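# Vekthorpe Shared Workshop Publishes Build Notes for Member-Built Bin-Picking Cell

**VEKTHORPE, Oct 8, 2019.** The Vekthorpe Shared Workshop today released the complete build notes, wiring tables and control software for Sodau, a bin-picking cell assembled by five of its members around a used KUKA arm.
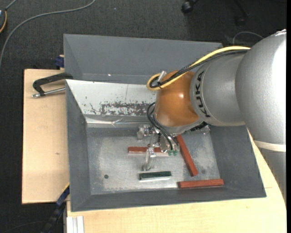

The release covers the mechanical layout, the air and signal routing at the wrist, the gripper mount, the grasp planner and the test procedure. All files are free to download and may be reused or changed with attribution. The group is also opening the cell to outside users two evenings a month, subject to the conditions at the end of this notice.

## Background

Sodau started in July of last year, when the workshop bought the arm and its controller from a packaging plant that was closing one of its lines. The purchase did not include end-of-arm tooling, a pedestal or usable documentation for the previous application. The controller's backup battery was dead and the mastering data had been lost.

Ctibor Šindelář, who led the mechanical work, remastered all axes and replaced the battery before any other work was approved. The arm ran without a tool for five weeks while brake tests and stop distances were recorded. Those records are included in the release as a separate spreadsheet.

"We wanted the stop distances on paper before anyone argued about grippers," said Šindelář. "Two of them were longer than I expected with the arm stretched out, so the fence moved."

## Mechanical layout

The bin sits on a wooden work surface at floor level instead of on a bench. The low position lets the arm work downward with the wrist close to vertical, and it leaves the outer part of the reach envelope unused. The bin is metal with sloping walls. It is clamped to the work surface, and the clamps are loosened only when the bin is exchanged or the cell is recalibrated.

Sloping walls were chosen over straight ones after early tests with a plastic storage tote. In the tote, parts that came to rest against a wall could not be reached by the gripper finger without contact. With sloped walls, most of those parts slide back toward the floor of the bin, and the remaining cases can be approached at an angle. The planner treats each wall as a plane with a configurable clearance. The default is stored in the cell configuration file and should be checked again after any collision.

Bare metal is a poor background for optical sensing. It reflects the overhead lights, and the reflections change as the surface wears. The group tested a matte coating on the bin floor and gave it up after the gripper scraped through it. The published software uses a reference scan of the empty bin, which has to be retaken when the wear pattern changes enough to raise the false detection rate. The notes describe how to tell when that point has been reached.

## Tooling and cable routing

The gripper went through four versions. The current one uses a slender metal finger and is supplied with air through hoses brought down the side of the wrist. The finger is narrow so that it can enter the gap between two parts lying close together. The drawback is stiffness: a long finger bends under side load, and the planner therefore limits sideways motion while the tool is below the rim of the bin.

Cable routing took more time than any other single item. The first arrangement ran everything in one sleeve along the arm, and it pulled tight whenever axis five passed a certain angle. In the present arrangement the yellow cable and the black bundle run together along the top of the arm and turn back in a loop at the wrist, with the air hoses kept separate. The loop provides slack for wrist rotation. The software limits on axes five and six are set inside the range where that slack is sufficient, and users who change the routing are told to reset the limits before running at speed.

Lucimara Godoy, who did the pneumatics and most of the rewiring, wrote that chapter of the notes.

"Most of what I learned came from a hose that kinked at one wrist angle and cut the air to the gripper," said Godoy. "It looked like a valve fault. I changed the valve twice. There is now a page on how to check for it in ten minutes."

## Test parts and results

The test parts are bar-shaped blocks in red and green. Bars were selected in place of cubes because their orientation matters to the grasp and because they come to rest across one another. A bar lying partly under another is the most common cause of a failed pick in the log.

The published test series consists of 1499 pick attempts made at reduced speed. Of these, 174 failed. Failures are sorted in the log by cause:

- part shifted during approach
- part pinned under another part
- orientation estimate wrong by a half turn or a quarter turn
- reflection on the bin floor detected as a part
- air pressure below threshold when the gripper closed

Average cycle time was around 14 seconds, and the group has made no effort to shorten it. Attempts stopped by an operator were left out of the series and are listed in a second table with the reason for each stop.

Jucélia Sampaio wrote the grasp planner. It ranks candidate grasps by clearance to the walls and neighboring parts, then by the amount of wrist rotation needed. Parts judged to be covered are skipped until the parts above them have been removed. If no candidate passes, the cell parks the arm and asks for help.

"It gives up early, on purpose," said Sampaio. "I would like a version that nudges a stuck bar with the finger and looks again. That code exists and it is in a separate branch, and it should stay there until the finger mount is stiffer."

## Contents of the release

- mechanical drawings for the work surface, bin clamps and gripper mount
- wiring and hose tables, with connector positions
- the planner and calibration software, with the cell configuration file
- raw logs for the full test series
- stop distance records and the written risk assessment
- a parts list with substitutes for items no longer sold

Drawings are supplied in metric units only. The calibration routine was written for a single fixed sensor and will need changes for any other arrangement. The risk assessment applies to this cell in this room and cannot be carried over to another installation.

Printed sets, spiral bound, have been produced in a run of 300. Hanine, the print shop on the ground floor of the workshop building, did the printing at cost. The first 100 sets are reserved for schools and other shared workshops.

## Access for outside users

Evening sessions are held on the second and fourth Thursday of each month. Visitors may run their own planner code through the network interface after it has passed in simulation. Speed is limited in software, and a workshop member trained on the cell holds the enabling switch at all times. Visitors may bring their own test parts if these fit the existing finger and weigh less than the limit given in the notes. Liquids, glass and loose powders are not accepted.

Session requests are handled by Chrysoula Mitsotakis-Vlachou. A request should state the software version, the type of part and whether the tool will be changed. Tool changes need a separate slot.

## Next steps

A second gripper, developed under the working name Rocha, is being machined. It has a shorter finger and a stiffer mount. Testing will use the same bin and the same blocks so that the logs can be compared. No release date has been set.

## About the Vekthorpe Shared Workshop

The Vekthorpe Shared Workshop is a member-run space with wood, metal and electronics areas. Membership is open to adults on completion of a safety induction.

**Press contact:** Iolanda Nogueira, Vekthorpe Shared Workshop. Printed sets for review are available on request.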